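Our week in the house at Dornberg

In June we rented a small house in Dornberg, my sister and me, together with her friend Young-sook Do. I promised some people to write how it was, so I do it now before I forget the details.

The house has two floors and a very narrow stair. The owner, Hanneke Dierckx, lives across the street and gave us the key herself. She also gave us a paper with rules, two pages, and most of it is about the trash. Glass goes to the container behind the church, and only before eight in the evening.

I took the bedroom downstairs. It is cool there, but you hear the refrigerator through the wall. Upstairs is quieter and has the better bed, with a view to the hill. If you are tall, be careful with the beam above the bathroom door. I hit my head on it two times.

We paid 778 euros for the week, and 55 more for the cleaning at the end. Sheets were included, towels were not. We had read this too late, so we bought three towels at the market for 25 euros. They are still good towels.

The bus to Cakham stops at the bottom of the street and needs 40 minutes. On the way back it was full both times and we had to stand.

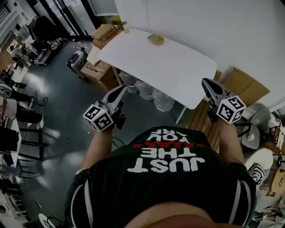 What I would do differently

I would bring my own coffee pot, the one in the kitchen leaks. I would also ask for the garden chairs on the first day. They were in the shed all the time, and Hanneke thought that we knew it.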